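Clarkby Opens Its Upkeep Routine for the Produce-Picking Cell in Usville

USVILLE, February 10, 2021 - Clarkby today shared the full setup and maintenance routine for its two-armed produce-picking cell, the practice market where a robot fills a shopping basket from crates of vegetables. The routine is free for any lab or workshop to copy, and the team in Usville is delighted to see it go out the door at last.

The cell has been running since October. In that time most of the lessons have come from ordinary looking-after: wiping hands, checking cables, putting crates back where they belong. Sheldon Paquette, who leads cell upkeep at Clarkby, wrote the routine from his own bench notes and kept the language as plain as he could.

"People come in and want to talk about the software, and I get it, the software is wonderful," said Paquette. "But a good day in this cell starts with a cloth and a hex key. I love that part of the job and I think other people will too."

Setting the Stand

Each shift begins at the display stand. The crates sit at a tilt so the hands can come in from the front, and the stand has to be square to the robot before anything else is adjusted. The operator restocks the crates to suit the day's work. Heavy shapes such as pumpkins get a crate of their own, and the potatoes go in the lower row, where a dropped one does not have far to fall. The basket is then hung on the right hand by its handle and the arm is left to hold it for two minutes while the operator watches the wrist for any sag.

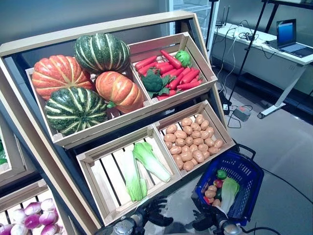

Checking the Arms

With the stand in place, both arms are taken slowly through their reach. The operator listens at each joint collar and follows the outside cable with the eye through the whole movement, looking for a spot where it pulls tight or rubs. A cable that rubs is re-clipped with the power off. The check ends with a slow pick of one large, awkward item, and cabbage is the team's favorite for it - it is leafy at one end, firm at the other, and it shows up a weak finger right away.
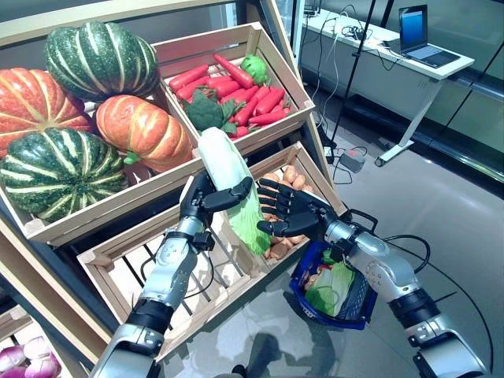 The left hand holds a napa cabbage beside the open right hand at the Clarkby produce stand.

Caring for the Hands

The hands get the most attention. Palms and fingertips are cleaned with a barely damp cloth after every 22 picks, working along the rows of raised dots so that grit does not pack in between them. Henríquez, the Usville machine shop that supports the cell, asks operators to open and close each finger by itself before closing the whole hand. 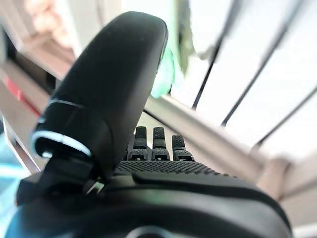 A finger that lags behind the others is noted in the log and tried again after 10 slow cycles. If it still lags, the hand comes off at the wrist and goes to the bench. Swapping in the spare takes 22 minutes from power-down to the first test grip, and Paquette is cheerfully trying to bring that down.

Wrist Cameras and Fasteners

The last job is the view from the wrists. Each wrist camera looks out along the hand, and its picture is saved at the start of the shift and compared with the one from the day before.
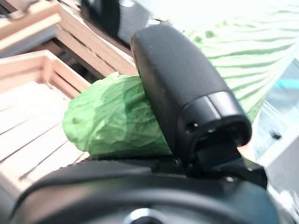
Sillanska, the training workshop that will be first to use the routine outside Clarkby, asked for a simple way to teach this comparison to new operators. Paquette's answer was to have them start close and work outward. They find the bright fasteners at the base of the finger first, then the curved seam where the matte cover meets the glossy end section, and only then look past the hand to the greens and the crate slats. Strong light can wash the slats out nearly to white, and the routine tells operators to turn down the exposure before they decide that a camera has shifted. Fasteners are checked by hand as well, with the power off, and any that turn are marked and reset.

Getting the Routine

The routine comes as a printable checklist with a blank log sheet, and Clarkby welcomes corrections from anyone who tries it. Visits to the cell can be arranged through the Usville office. Sheldon Paquette is available for interviews and is very happy to talk about cables.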